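Lultby offices promise cleaner shared desks

Tanar, which rents out desks by the month in Lultby, says its new "clear by Sunday" rule will end complaints about clutter. Tenants have heard this before. It is the company's 2nd desk policy in 12 months, and the first was dropped without a word.

Manager Sigrun Haugen says personal items may stay if they are "small and tidy." She did not say who decides. A cup, artificial flowers and a spray bottle on a white desk by the glass would presumably pass.
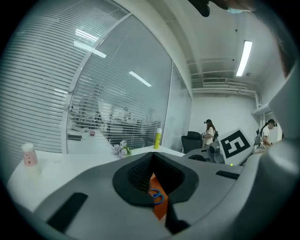 Cost still unclear

Tanar has budgeted $2,343 for extra cleaning. It would not say whether desk fees will go up to cover it.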